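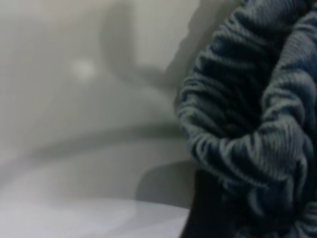
Kikarbridge, July 16, 2019

Home | Papers | People | Data | Contact

We use cookies to count visits. OK

3.2 Gathering the examples

Each operator recorded 100 episodes of cloth handling on the Lehtinen arm, in sessions of 30 minutes. Sointu Juntunen and Lalit Chauhan shared the work. An episode was kept if the wrist view was saved from start to end.

Figure 2. Wrist view of a ribbed knit fabric in thick folds. The background is heavily blurred.

Knits were the hardest class to label. In Figure 2 the ribs are clear on the large lower fold, but the left outline is fuzzy and a little soft, and the hollow higher up is dark. We asked labelers to mark folds only where they could follow the ribs, and to leave deep shadow unmarked. Disputed labels went to Minttu Seppälä.

Related items
Zindano: notes on grasp labels
Brirkus cloth set, January update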